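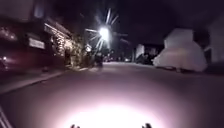
If you've ever taught a robot to follow a street by day and then watched it lose its mind after dark, this tutorial is for you. I'm going to walk through how I train a small visual navigation model on night drives, using my own little outdoor robot, Rastus, and a training script I call Clarnura. You don't need a big budget or a fancy sensor stack. You need one camera, a headlight, a laptop and some patience (more patience than laptop, in my case).

The basic idea is simple. The model looks at the current picture plus a goal picture from farther along the route, and it predicts a short string of waypoints. That's it! No map, no GPS. I teleoperate the robot down a street, save everything, and let the recording tell the model what a sensible path looked like.

## Step 1: Lock your exposure

Do this before anything else. With auto exposure on, the camera keeps hunting between your headlight on the road and whatever street lamp is ahead, and the whole picture pumps brighter and darker. I drive up to a lamp, pick an exposure where I can still make out the curb, and lock it. The lamp will blow out into a big star of glare. Let it. The model can live with a starburst much better than it can live with a curb that keeps disappearing.

## Step 2: Leave the robot in the picture

My camera sees two dark bits of the robot's front at the bottom edge, with the light pool between them. I used to crop them away. Now I keep them, and I'm glad - they sit in the same spot in every picture, so they make a handy check that the mount hasn't slipped between sessions. If they've moved, stop and fix the camera before you record another minute.

## Step 3: Drive the same street more than once

I do 3 passes of each street in the same evening: one down the middle, one hugging the left, one hugging the right. Parked cars look wildly different depending on how close you get to them. From the middle of the road a car is a nice tidy shape, and from up close it's a big pale smear. 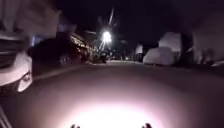

**Should I throw out the blurry pictures before training?**

Keep most of them. The robot will meet the same blur when it drives on its own, and a model that has only seen crisp pictures tends to swerve the first time it gets a smeary one. I only drop stretches where the whole picture is mush for longer than a second.

## Step 4: Cut the drives into pairs

Clarnura takes each recording and picks a start picture and a goal picture from later in the same pass. I keep the gap between 2 and 14 seconds. Shorter than that and the answer is always "keep going straight." Longer, and at night you often can't see anything in common between the two.

Also, mix in some pairs where the goal comes from a totally different street. I took mine from the Srithong drives. The model needs to learn what "you can't get there from here" looks like, or it will cheerfully head for a goal on the other side of town.

## Step 5: Start from a daytime model

Don't train from scratch on night data unless you have heaps of it. I start from my daytime weights, freeze the image encoder, and train only the waypoint part for the first 14 epochs. Then I unfreeze everything, drop the learning rate by a factor of 100, and let it run overnight.

Watch the validation loss on night drives and day drives separately! My first attempt got lovely night numbers and had quietly forgotten how to drive in sunshine. Mixing a slice of the old daytime data back into each batch sorted that out.

## Step 6: Test on a street it hasn't seen

I hold back one whole street, which for me is Rorimlow, and never train on any part of it. Splitting a single drive into train and test chunks will fool you, as neighboring pictures are nearly identical.

Walk beside the robot with your thumb on the stop button, and write down every takeover along with what the robot was looking at when you grabbed it. Those notes tell me what to record next. In June I'm planning to add wet roads to the set, and I'll post the settings here once I've got a run I trust.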